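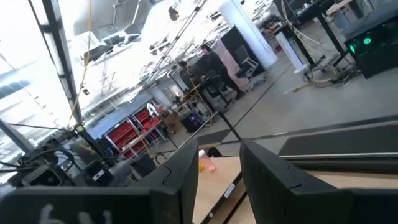 Small orange bottle on the wooden table.

277 shares

About Rillow

Hello! I'm Garba Okeke and I run Rillow, a small school for people who want to learn float fishing on still water and slow rivers. If you've found your way to this page you're probably wondering who on earth you'd be spending a Saturday with, so I'll try to answer that, and you can skip to the bottom if you only want to know about lunch.

I started fishing at nine, on a farm pond behind my aunt's house, with a rod that was much too long for me and a tub of sweetcorn I kept eating. I caught one gudgeon all summer. It was about as long as my finger and I talked about it until Christmas. After that came years of roach and perch, a tench phase (I'm still in it, really), and a fairly dull job in freight insurance that paid for all the bait.

Rillow began when a friend at that job asked me to teach her two boys. Then their neighbours wanted to come, and then a few of the parents admitted they'd rather like a go themselves. By the second spring I was teaching every weekend and doing insurance rather badly during the week, so I handed in my notice and signed a lease on the two ponds at Stenia. My mum was appalled. She has since been on three of our courses and is better at shotting a float than I am.

Tín Đàm joined me the year after. Tín grew up fishing canals, and he's the patient one. If your line is in a knot that looks like a bird has been living in it, he's the person to see. He also does all our tackle - rods, reels, landing nets, the lot - and teaches the Thursday evening sessions, when the water goes still and the rudd start coming up along the reeds. Lots of our regulars say the evenings are their favourite and I do try not to take it personally.

So what do we teach? Mostly how to catch ordinary fish in an ordinary way. We start with plumbing the depth, which sounds boring and is the thing that'll improve your fishing the most. Then floats and shot, feeding little and often, striking without launching your rig into a willow, and how to unhook a fish and get it back in the water quickly and gently. We use barbless hooks only, wet hands always, and unhooking mats for anything bigger than your palm. We don't do carp camps or anything with bite alarms. There are good people who teach that and I'm happy to point you towards them, just email.

Groups are never more than six. I tried eight once and spent the whole day walking up and down the bank untangling people, and I don't think anybody learnt much except some new words.

The big pond at Stenia has 300 metres of bank you can fish from, with flat pegs all the way along the north side, so wheelchairs and pushchairs are fine. The little one is called Ekwueme, after my grandad, who never fished in his life but liked to sit near people who did. It's shallow and weedy and full of small perch, and it's where the under-tens start. We also have a day ticket arrangement on a stretch of river at Huvwood, for people who've done the first course and fancy moving water. It's a bit of a scramble down to it and the car park is tiny, so we share lifts where we can.

Last season 385 people came through a beginners' day, and 135 of them came back for a second one. I was so pleased with that I wrote it on the hut door in marker pen and it's still there!

You don't need any kit. Bring wellies, a waterproof, a hat and whatever you like to drink. Rods and bait are included. You will need your own rod licence if you're old enough to need one, and I'll send you the link when you book. Lunch is soup and rolls in the hut at half past twelve, usually leek and potato, and there's a vegan one if you tell me by the day before. Dogs are welcome on the big pond as long as they don't swim.

We close in January so the banks can recover a bit and so Tín can go and see his sister. I answer emails all year round, though slowly if the tench are feeding.

Come and say hello if you're passing. The gate sticks, give it a shove.

Garba

14 comments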